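3. The board and its parts

I should own up early on that I never meant to write a whole section about a board. The first draft gave it two sentences and a cross-reference, and then I spent most of April moving circles about and changing my mind over where a peg ought to stand, so here we are.

The Vutska board (we named it after the first workshop that cut one for us) is a flat white sheet that lies on a dark table. On it go a few white plates, a handful of blue parts and some thin outlines. I wanted something you could take in at a glance and still get wrong, which is harder to design than it sounds! My early versions at Hondville were far too busy. They had labels on everything, and arrows, and a border that looked lovely and did nothing at all.

3.1 Outlines and plates

There are two sorts of place a part can go. The first is an outline, just a thin line with nothing to stop a part sliding past it. The second is a white plate, which gives you an edge or a slot to work against. I think of the outlines as the polite request and the plates as the firm one.

The pair of circles, one large and one small, sits towards the far side of the board, and I kept them close together on purpose. With the circles far apart, the layout read as two separate little jobs and the board lost its sense of being one thing. Close together, you have to think about which part goes down first and how much elbow room it leaves for the next.

The slotted plates caused me more bother. A narrow slot is a fussy thing to line up with when the peg is tiny, and in my pilot notes I've written "slot!!" in the margin more times than I care to admit. We tried opening the slots out and the fun went out of it completely, so they went back to being narrow.

Figure 4. Stepped blue part with a small peg standing just below it, and the two circle outlines to their right.

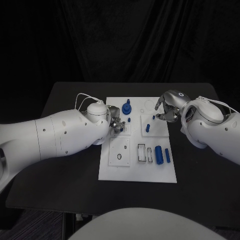

3.2 Blue parts

All the parts are blue. I know that looks like laziness, and I was asked more than once whether colour coding would be kinder. It would be, and that's my trouble with it. If the small peg is red and its slot has a red rim then you're matching colours, and I was after matching shapes and sizes. Blue on white also shows up nicely against a dark table, even when you're tired and it's half past four.

The set has pegs in more than one size, a gear with a short peg sticking up from its middle, and a stepped cylinder that I'm rather fond of. It's a wide round base with a narrower cylinder on it and a little knob on the very top (the Hägglund piece, in our notes, after the old catalogue drawing I pinched the idea from). The gear is the one everybody reaches to pick up and look at. I nearly took it out for that reason and then kept it in for the same reason.

Pegs of different heights can share a plate. I like this arrangement a great deal. A short narrow peg next to a taller cylinder makes a small crowd, and whatever comes next has to be brought in without knocking either of them over. Laying the board out with gaps everywhere felt neat, but it wasn't much like any real workbench I've used.

Figure 5. Gear near the top edge of the board. The square plate on the right has raised edges and carries a short peg and a taller one.

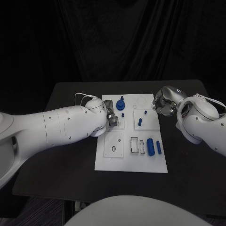 3.3 Layouts and what we recorded

We used seven layouts in the end. Each keeps the sheet itself the same and changes which parts start where. I went over every one with a ruler before we began, and then again after lunch, being that sort of person. The running order was shuffled with Viltix, a small scheduling script we already had lying about, and each block ran for 30 minutes before the board was cleared and set out afresh.

Across the study we logged 1000 placements. Of these, 699 went into the score as clean, meaning that the part ended up on its outline or in its plate and needed no second go. I'd been hoping for something in that region. If nearly all of them had been clean I'd have made the board harder, and I had a nasty little plate in a drawer ready for the purpose.

A peg left standing on the bare sheet, with no plate under it, is allowed as a starting position. It's a bit mean. There's no rim to nudge it against, and a peg that topples has to be counted as a miss even if it rolls somewhere useful. I went back and forth on that rule and I'm still not sure I've got it right.

Figure 6. Small peg upright on the bare sheet, with a second blue part held just above it. The circle outlines are towards the far end.

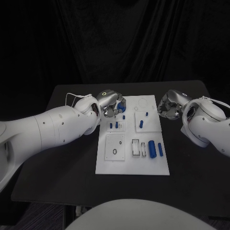
One reader of the draft felt that the bare-sheet start muddles two things, how well a part is placed and how steadily it was standing to begin with, and would have scored those pegs in a column of their own. The same reader wondered why the smaller circle wasn't given a plate as well, so that the outline and the plate could be compared at one size.

I think the first point is fair, and the next version of the score sheet has the extra column. On the second I'm less keen. A plate that small would sit so near the large circle that the two would get in each other's way, and I'd be back to moving circles about again. We'll try it on a spare sheet at Hondville before I commit to anything.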